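Subject: Re: [Omov-users] Budget for hand-held grippers, second round
Date: 2018-07-08

On the list it was written:

> We have money for one equipment order before October and are
> trying to decide between two complete hand-held sets and a single
> set with a full box of spares. The work is household tidying: toys
> into bins, that sort of thing. Has anyone costed this properly?
> The Stelton quote lists the finger pads as a consumable but gives
> no service life, and purchasing will not sign off a line with no
> number against it. Also, is it worth paying for the wider jaw?

We went through this at Bajwa last year, so some of what follows may save you an argument with purchasing.

Two sets. Our first order was a single set plus spares, on the grounds that the spares would keep it running. They did, but the limit was never breakage. A good part of household work needs two hands, and with one gripper you either leave those tasks out or let the operator's bare hand into the task, and then the recordings are of little use for a two-arm robot. We ended up ordering the second set separately and paid carriage and the calibration fee twice.

Our line for the pair, with mounts, cables and one calibration visit, came to 3,672 before tax. Pads were quoted apart from that. We put down 12 pairs for the first year and purchasing accepted it once we described it as an allowance to be reviewed, with no claim about service life. I would not try to extract a life figure from the supplier. It depends on what you pick up, and they do not know what you pick up.

On what you pick up: please budget for the objects. Our plan had a line for grippers, a line for storage drives and nothing at all for bins, cups and toys. The range of shapes matters more than the number of pieces. Long thin parts, glossy surfaces and lumpy outlines each load the pads in a different way, and a box of plain blocks will tell you very little about whether the jaw suits you.

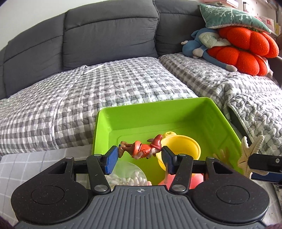
Toy figurine held sideways over the green bin; second gripper at right, with the starfish.

The figurine is a fair example of why we did not pay for the wider jaw. It is small, and the pads bear on quite different things at each end: thin legs on one side, the smooth red piece on the other. For this kind of load the pad face matters far more than the opening. The wider jaw is a sensible purchase if your list includes large boxes or full-size cushions. Ours did not, and the extra weight at the wrist is noticeable in a long session. Try to borrow one before you commit.

Some smaller points for the plan:

Bins. Buy rigid ones with sloping walls and a rolled rim. Soft fabric baskets fold when a finger touches the edge and you lose the run. Get a strong plain colour that differs from your floor and furniture covers.

Spares. Beyond the pads, we hold pivot pins and one cable per gripper. We bought 5 housings as well, against my advice, and they are still in their bags. Dust on the housings is cosmetic; we wipe them down at the end of the day.

Labour. Allow 20 minutes per session for putting the room back as it was, and enter it as staff time. It was the largest omission in our first plan. Two operators sharing a pair of grippers do not record twice as much, they just have someone to reset the room.

Software. The Skisteo importer handled paired recordings without a separate licence when we set ours up, but ask for that in writing, as the terms for the single and paired versions were on different sheets.

If you can only get one set approved now, I would ask for the second as a named option on the same order, with the price held until October. Stelton agreed to that for us on a later purchase, after some correspondence. It also lets purchasing see the full sum at once, and in our case they objected less to that than to a second request arriving out of nowhere.

I can send the blank version of our costing sheet off list. It covers grippers, pads, objects, storage and staff time on one page. The tax column is wrong for anyone buying from outside the country, so check that before you copy it.

Omov-users mailing list | Contact the list owner | Messages copyright their authors | Back to top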